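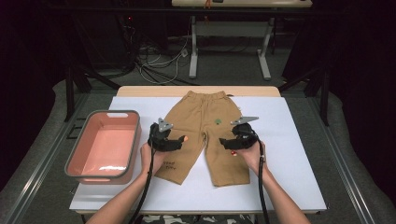
*Tan kids' pants laid flat, green patch on the leg.*

# Drultstead guest house: walk-through before the wedding party moves in

Checked by: Melina Drakos, July, started 9:40 am
Owner's listing claims: "fully inspected, family safe, sleeps the whole bridal party"
Marks: OK / FIX / NO (don't use)

I asked for the last inspection report twice and got a brochure, so I've gone through as if there wasn't one.

## Ways in and out

- [x] **Front door opens from inside without a key.** OK. Stiff.
- [ ] **Back door, same.** FIX. Deadlock needs a key from inside and the key lives in a kitchen drawer. Owner says guests "always find it". At 2 am with a houseful of people who've been at the champagne, I doubt it. Key on a hook beside the door, out of toddler reach.
- [x] **Hall and stairs clear.** OK today. Suit bags are already being hung off the banister, so look again once everyone's in.
- [ ] **Stair rail solid.** FIX. Bottom bracket moves when you lean on it. The listing photos are all taken from the top.
- [ ] **Outside light on the path.** FIX. Sensor works if you stand right under it and wave.

## Fire and gas

- [x] **Smoke alarms sound on test.** Hall and upstairs landing OK.
- [ ] **Smoke alarm, attic bedroom.** NO. There's a base plate and no alarm on it. Room stays shut until there is one, and that includes "just for the groomsmen".
- [ ] **Fire blanket in kitchen.** FIX. Hung directly behind the stove, so you'd reach through the fire to get it.
- [x] **Extinguisher gauge in the green.** OK. Service tag too faded to read. I've asked for the date in writing.
- [ ] **Bollix gas heater, lounge.** NO until serviced. Lights on the fourth try. "It's always done that" isn't a service record. Extra blankets are in the linen press.
- [x] **Hattori barbecue, hose and fittings.** Soapy water test, no bubbles. OK.
- [ ] **Barbecue position.** FIX. Hard up against the timber screen. Wants 1000 mm clear and there was nowhere near that. Orvokki and I can drag it to the gravel.

## Deck and pool

- [ ] **Deck railing height.** 1000 mm at the house end, checked with a tape in three spots. Railing is fine, but the bench seat built along it gives any four-year-old a step up. FIX: no small kids out there alone. Not keen on relying on that.
- [ ] **Gaps between balusters under 100 mm.** FIX. Most are. Two by the steps are wider where one's been knocked sideways.
- [ ] **Pool gate self-closes and latches.** NO. Closes from wide open, doesn't latch from a hand's width. I tried it over and over and got excuses about the wind. There wasn't any. Pool's off limits.
- [x] **Nothing climbable near the pool fence.** OK once I'd moved the pot plants.

## Electrical

- [x] **Safety switch trips on test button.** OK.
- [ ] **Power for hair and makeup.** FIX. Owner suggested one power board for all of it. Straighteners and dryers get split between the two bedrooms and the laundry.
- [ ] **Fairy lights, garden.** NO. Indoor set, taped joins. We'll bring our own.

## Water

- [ ] **Hot water at the bath tap.** FIX. Far too hot for kids. Turned down at the unit, needs checking again tonight.
- [x] **Drinking water.** Town supply from Tondham. OK.

## Comments

**Orvokki Kinnunen:** Owner rang. Plumber is "booked" for the heater but she couldn't give me a name or a time. Alarm for the attic is meant to come tomorrow morning. Can we tick that one?

**Melina:** No. Tick it when it's on the ceiling and you've pressed the button.

**Orvokki:** Key hook is up, left side of back door. Barbecue moved. She also says 160 guests have stayed with no trouble.

**Melina:** And the pool gate latched for how many of them? Ask for the bond terms again while you've got her. My copy says $1285 and the website has a different amount.

Still to recheck: bath tap, stairs, pool gate if anyone turns up to fix it.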